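4.2 How people talk about the fruit they leave behind

I should say up front that I came into this part of the study with the wrong idea. I figured leftover fruit would be a story about price. Fruit is cheap at the Plarnberg canteen, people grab it on the way past the register, and cheap things get left on trays. That was my guess in the grant application, and Ulla Tuominen wrote "are you sure?" next to it in the margin. I wasn't, and she was right to ask.

We had 609 usable diary entries from the Plarnberg site and 1633 from the Grernus site, where the diaries ran longer and where Ladi Garba was very good at getting people to fill them in. An entry could be one line ("pear, too hard, desk drawer") or most of a page. I read all of them twice. Ifeoma Bashir read the Grernus set on her own and we compared our codes over a long and slightly cranky afternoon. Where we couldn't agree, Jawad Arain broke the tie, and the tie-breaks are marked in the codebook.

The word that kept turning up was "later." People almost never wrote that they had decided not to eat something. They wrote that they were saving it. An apple went into a coat pocket for the train, or into the bowl by the printer for the three o'clock slump, and then the diary went quiet about it until a week on, when the same apple got thrown out with a little note of apology. I've come to think of this as parking. Parked fruit isn't waste yet in anybody's mind, and it can stay parked for an awfully long time!

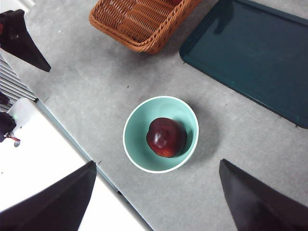
Parking worked differently for different fruit, and I didn't expect the gap to be so wide. Bananas were parked for a day, maybe two, and people watched them pretty closely (several diarists wrote about spots the way you'd write about weather). Apples got no such attention. Diarists trusted them. One person at Grernus called an apple "a fruit with no deadline," and I've quoted that line in every talk I've given on this work. The trouble is that a fruit with no deadline never gets its turn. Softer, fussier things get eaten first and the apple waits.

Then there's the matter of the last one. When a shared bowl got down to a single piece, it tended to stay at a single piece. Diarists at both sites described walking up to it, thinking about it, and walking away. Some said it felt rude to take it. Others figured there had to be something wrong with it if everyone else had passed it by, which is a different reason altogether, and I coded the two separately as "manners" and "suspicion." Tanko Bashir argued for a third code, for people who just didn't want to be the one who had to refill the bowl. I resisted this for a while, then went back through the entries and found his pattern all over the Plarnberg set. It's in the codebook now as "refill duty." He has been gracious about it.

Refill duty matters more than its dull name lets on. At Plarnberg the bowls were filled by whoever noticed, out of a crate kept in the corridor. At Grernus they were filled every morning by kitchen staff, whether or not anything was left from the day before. You'd think the morning refill would lead to more fruit thrown out, and in the first weeks it did seem to go that way in the diaries. But the lone-fruit entries mostly dried up there. With a full bowl, taking one was no big deal. I can't say from diaries alone which setup wastes less by weight, and I'm not going to try. Section 5 has the scale data, such as it is.

A quick word on who we didn't hear from. The diary was in English only, it took some patience, and the night shift at Plarnberg had 80 people on it, very few of whom took part. The ones who did wrote about fruit as breakfast and hardly parked it at all. I'd love to know if that holds up. Our whole budget for thank-you vouchers was 3000 dollars, and by the time I understood how much the night shift had to tell us, the money was gone.

Last thing before the tables. We asked everyone to log fruit they brought from home as well, and I almost cut those entries because they didn't fit the canteen question. I'm glad I kept them. Fruit from home got parked too, but people wrote about throwing it out with much more guilt, often naming whoever had packed it. Canteen fruit was thrown out with a shrug. Ladi thinks this is simply about money already spent at the store. I lean toward the packing, and the two of us go over it again in the discussion.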